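# Noise and Study Habits in the Heywood Reading Rooms

Submitted 5th September

## 1. Background

The Heywood building opened its reading rooms to all students in June. Before that, quiet study was limited to the library in Cokside, a long walk from most classrooms. This report considers how students use the new rooms and whether background noise affects their choice of seat.

The work was carried out as a one-term project for the course in applied statistics. It does not attempt to judge the design of the building.

## 2. Method

A paper questionnaire was left at the entrance to each of the 3 reading rooms. A total of 300 forms were returned in usable condition. Forms with more than one answer to a single-choice question were set aside and do not appear in the results.

Sound levels were recorded with a handheld meter at a fixed point in each room. Readings were taken only while classes were in session, as the evening hours are used by outside groups under a separate agreement.

The questionnaire asked students to state:

- which room they used most often
- whether they studied alone or with others
- what kind of noise, if any, caused them to move seats

## 3. Results

Of those who replied, 33 percent said that they had moved seats at least once because of noise. Conversation was the most common cause. Noise from the ventilation system was mentioned less often, and mainly by students in the north room.

Students who studied alone preferred the seats along the windows. Those who worked in pairs chose the center tables, even where the meter gave higher readings. Several wrote that a low, steady sound did not trouble them, while a single phone call did.

The Orkavik room was the quietest of the rooms measured. It was also the least used, and written comments suggest that many students did not know it was open to them.

## 4. Limits of the Study

The forms were completed by students who were already in the rooms. Those who had given up on the space and gone elsewhere are therefore missing from the sample. The meter was not calibrated before use, so its readings should be compared only with one another.
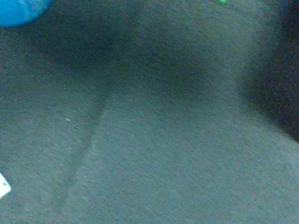
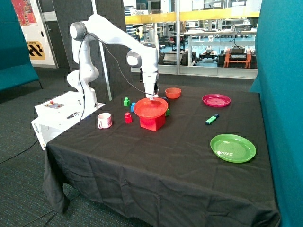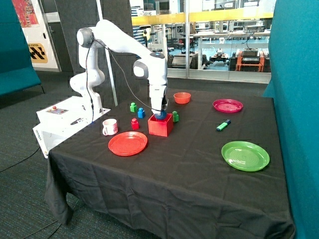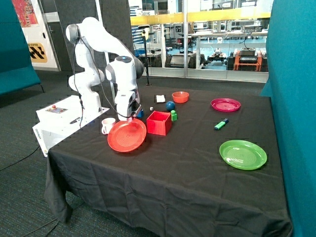
A further limit concerns the time of year. Readings taken close to final examinations would likely differ, both in noise and in the number of seats filled.

## 5. Recommendations

It is recommended that signs for the Orkavik room be placed at the main stairs, and that the center tables be marked for quiet conversation. Phone calls should be directed to the hallway. The questionnaire should be repeated during the examination period, with copies also left at Cokside.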